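Moving into a rented flat – do I have to keep the same energy supplier?

Asked by Milagros Leiva, 21 October 2022

I got the keys to my new flat and there's a letter from Trerkik addressed to "The Occupier". I've been with Sakov for years and would like to stay with them. The bathroom floor still wants doing so I've hardly looked at the meter yet.
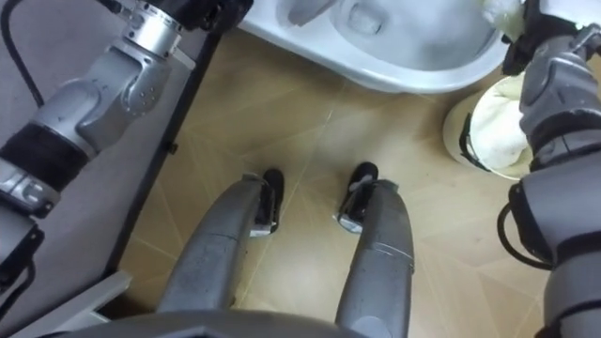 The landlord says the tariff is fixed until March. Can he hold me to that?

2 answers

Kheri Kombo
If the bill is in your name you can normally choose – check your tenancy agreement though, mine said I had to tell the agent first. Send Trerkik a reading from the day you got the keys. I didn't, and they billed me for 271 units when it should have been 20!
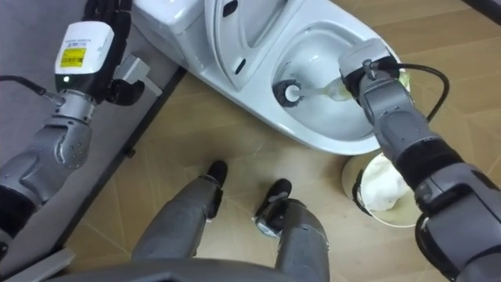 Took me ages to get that put right. Keep a note of every call too.

doležal294
just ring them, was easy for me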